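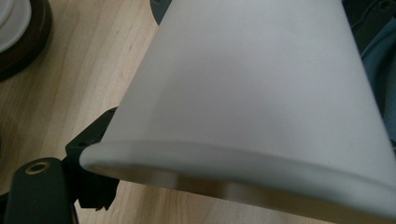
A white lampshade, tilted.

The Kelemen Water
Fiction by Aurelia Schnyder

The man from Givier wanted $300 to find our water, half before and half after, and I was the only one at the kitchen table who thought the second half was the interesting part.

"After what?" I asked.

"After he finds it," said my mother.

"And who says he has?"

She put the kettle on. Mum had been born at Kelemen and had watched three bores go in and two come up dust, and she reckoned a bloke with a bent wire could hardly do worse than the company from Prestum, which had arrived with a ute full of instruments and left us an invoice. I couldn't argue with the invoice.

He came on the Sunday, just after seven, before the flies. He had a good hat. I had decided on the drive up from Skestden that he'd have a good hat, and it annoyed me to be right about something so small. He walked the bottom paddock with his wires out in front of him and my mother walked behind, carrying pegs.

"Feel that?" he said, near the old yards.

"Feel what?"

"She doesn't feel it," he told my mother, kindly, as if I'd had an illness.
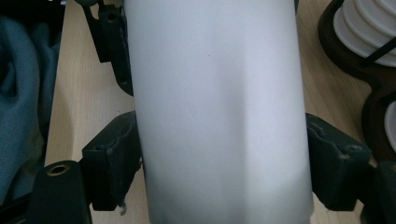
A test was only fair, I said, and since he'd driven all that way he might like to take one. I had thought about it overnight. We would put water in one container and sand in another, shut them in the feed shed, and let him walk past the wall with his wires. He didn't object, which worried me. Mum found two containers in the laundry, both white, both smooth-sided cylinders, so alike that I had to look for some way of telling them apart, and all I came up with was a tiny dark speck in the upper half of one, a little right of centre. That one got the water. I told neither of them, and felt like a detective in a cheap paperback.

He got it right. Then he got it right again. The third time he got it wrong, and said the sand must be damp, and my mother went in and put her fingers in the sand and came out and said well, it was a bit.

"It's been in a shed since February," I said. "Damp with what?"

"I'm only saying what I felt."

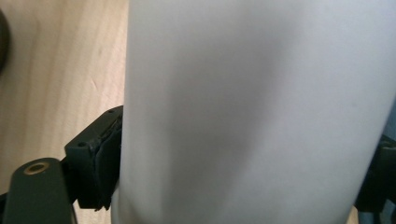
Page 31

He drove off with a hundred and fifty dollars and a fruit cake. I stood at the yards with the pegs and did the sum. Two from three. You could get that with a coin, and I said as much, and Mum said a coin wouldn't have eaten lunch with us.

Loredana Negri brought her rig across in the autumn and went down where the pegs were. At the depth he'd named there was clay. Below that there was more clay. My mother sat on an upturned drum with her hands in her lap, and I kept my mouth shut, though it cost me.

A good way further on, Loredana cut the engine and listened.

"Well, there's something," she said.

It was salty, and there wasn't much of it. The sheep would drink it if they had to. I said you'd strike that anywhere on the flat if you went deep enough, and Loredana, wiping her hands, said you probably would – she'd never been paid to drill where it wasn't.

Mum posted him the other half on the Monday. I drove her to the post office myself, and I asked her, all the way in, how she would have known if he was wrong.

"I'd have been thirstier," she said, and wound the window down.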